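3. The Wall Panels and Their Motifs

3.1 A small vocabulary of shapes

We came to the blue panels expecting to spend a page on them, and they have ended up as the part of the study we enjoyed most. They belong to a kind of printed decoration that turns up everywhere in homes, waiting rooms and rented offices, and that has had very little written about it: flat color, a few round shapes, and a plant drawn in a single thin line. Our wider survey, carried out under the Jalum project, holds 154 wall prints of this general family. The set discussed in this section, which we catalog under the name Quintero, is the one we return to most often, as it does so much with so few parts.

The parts are easily named. There is a blue ground. There are circles, mostly orange, some large and some very small. And there is line work in white, always botanical or nearly so: leaves, a flower, a feathery stem. We use the word "sun" for the large circles, as many readers will, but the prints themselves leave this open. A large circle over a plant may be a sun, a moon, a fruit or just a circle, and we think a good deal of the charm lies there.

The print in Figure 3 shows how the parts work together at their best. The ground is a deep teal-blue, and the large circle is not a flat disk. It is mottled, speckled with darker flecks and slightly flattened, so that it reads almost like something stamped or painted by hand. Against that rough surface the white line is wonderfully crisp. The stem carries narrow, fern-like leaflets on both sides, and its forked tip reaches right into the orange.
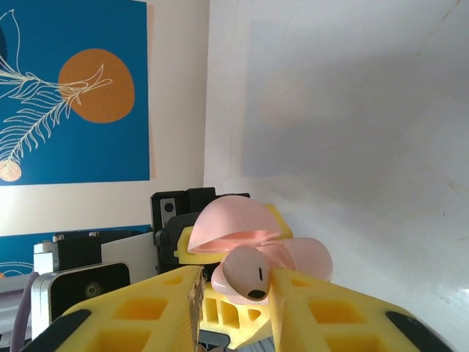

Figure 3. Square print with feathery plant and mottled orange circle, on a cream-colored wall.

That overlap deserves a moment. In many prints of this family the plant and the circle are kept apart, with a clear gap of ground color between them, and the result can look like two stickers on one sheet. Letting the tip of the plant cross into the circle ties the two together with one stroke. It also gives the eye a path. One starts at the small white-outlined circle low down where the stem ends, follows the curve, and arrives at the large circle. The small one is easy to miss at first, and we confess that one of us did miss it until our second round of coding in August!

We should add a word about the wall. Cream is a kind neighbor to orange and teal, and the narrow strip of pale orange along the right side of the print, which may be the edge of another sheet or a backing, softens the step from dark print to light wall. We do not know whether this was planned. It works very well.

3.2 From single print to surround

A single print on a wall is a picture. Several related prints placed around a small space become something closer to a room, even when the space is nowhere near room size. This is the effect we call surround, a term we first used in our notes on the Zuvmont hallway panels, and the enclosure in Figure 4 is a lovely case of it. Panels stand at the back and on both sides, and the same few shapes keep coming round again.

They come round with changes, though. The center of the back wall has a large circle in beige, with a small one to go with it, and the drop in warmth there is striking next to the orange elsewhere. On the upper left there is a flower, drawn in outline only and given an orange dot. On the upper right the circle is orange again and meets a feather motif. The left wall goes its own way with a large oval, and the right wall brings back leaves and an orange circle. None of these is a straight repeat of another, and yet we doubt that anyone would take them for the work of different sets.
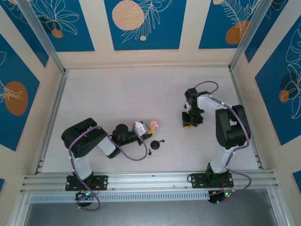

Figure 4. Blue panels with white line drawings on the back and side walls of the enclosure.

Two things hold the surround together, in our reading. The first is the line, which stays white throughout whatever it is drawing. The second is the floor. It is white too, so the line work seems to pick up its color, and the blue has something plain to stand against. Where a patterned floor meets patterned walls, as in several of the Grollomell interiors, the thin drawing is the first thing to get lost.

The metal posts at the corners matter as well. They mark where one wall stops and the next begins, and give the eye a short rest between motifs. Printed borders are the more usual way to do this, but a plain upright does the job with less fuss - and it leaves the leaves free to run close to the edge of their panel.

3.3 Coding the motifs

For the comparison in Section 4, each panel was coded for ground color, for the color and relative size of its circles, and for the type of line drawing. "Feather" and "fern" gave us the most trouble. A long stem with narrow leaflets can be either, and we finally merged them under "feathery" for the counts, keeping the coder's first word in a separate notes column. Ovals were coded as circles with a flag. Panels more than half hidden behind other things were left out of the counts but kept in the catalog, and their visible motifs are listed there with a question mark.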